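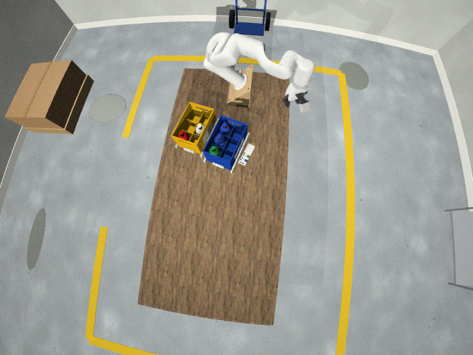 Pavholm Amateur Radio Club – Members' Pages

Noise on 80 meters, part two

In the last entry I said I would finish tracing the noise before writing any more about antennas. It took most of February, and the result is a mixture, so I am putting down the method as well as the findings.

The starting point was a steady S7 hash across the whole of 80 meters, present day and night, with a stronger patch that drifted slowly up the band as the evening went on. The receiver is the same one I have used for years. The antenna is an inverted V with the center at 29 feet, fed with coax through a choke balun I wound myself. Disconnecting the antenna dropped the meter to nothing, so the receiver was not making the noise and the noise was not coming in on the power cord.

The next step is the dull one. I ran the receiver from a battery, went to the breaker panel, and switched off one circuit at a time while listening on a fixed frequency with the AGC off and the audio going to a meter. With the AGC on you can lose 6 dB and not hear it. I waited a full minute after each breaker, because some supplies hold a charge and keep switching for a while after the power goes.

Two circuits made a difference. The first was the kitchen, where the culprit was the wall supply for the cordless phone. It was a cheap switching type with no filtering worth the name. I replaced it with an old transformer supply of the same voltage and a higher current rating, and the drifting patch went away. The drift was the switching frequency moving as the supply warmed up. I confirmed this by chilling it with freezer spray and watching the patch jump back down the band.

The second was the basement, which feeds the furnace controls and a dimmer I had forgotten about. The dimmer is now a plain switch. That took the floor from S7 to a little under S5.

What was left did not respond to any breaker, including the main. At that point it belongs to the neighborhood or to the power company. Fares Bataineh lent me his tuned loop, 2 feet on a side, and we walked the street with a portable receiver. A loop that size has a sharp null and a very broad peak, so you use the null. Take a bearing, move at least a few houses, take another. Close to a power line the bearings stop meaning much, as the line carries the noise along and radiates it everywhere. We wasted an evening on that. Moving up to the AM broadcast band and then to VHF helped, since the noise from an arcing joint falls off faster with distance at higher frequencies. At VHF it was plainly one pole, near the corner of Carrasco Street.
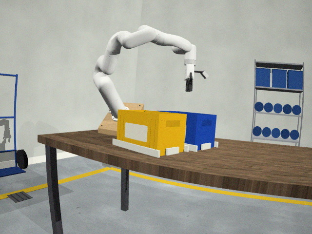
Page last changed: November 9, 2004

I wrote down the pole number and reported it. The power company sent someone out, and a month later the hardware had been tightened. The pole is quiet now in dry weather. In damp weather it was always quiet, which fits a loose joint: moisture bridges the gap and the arcing stops.

Some notes on chokes, as Akinyi Swai asked on the club net. The balun at the feedpoint was doing less than I thought. I had wound it on an air core, eight turns of coax on a plastic pipe, and that is fine on 20 meters and poor on 80. The new one is 12 turns of small coax on a single large ferrite toroid. I measured the common mode impedance with the bridge at 3568 kHz, where the spot frequency crystal happens to be, and read a little over 200 ohms for the old choke. The new one was above the range where I trust the bridge, so I will only say it is well into the thousands. A second choke where the coax enters the house was worth another 3 dB or so on receive. I had expected nothing from it.

The mix matters more than the size. Two cores that look alike can differ by a factor of ten on 80 meters. If the core has no marking, wind a few turns and measure before you put it up in the weather. Araba Abubakari has a box of unmarked ones from the Undov sale and most of them are no good below 10 MHz.

The floor here is now S3 on a quiet night. The remaining noise has a 120 Hz buzz on it and is strongest toward the east – a bearing that goes through several houses, and I have not yet asked at any of them. The loop goes back to Fares next week. I intend to build one with a preamp and a proper shielded winding. Dimensions will go up when I have something that nulls cleanly.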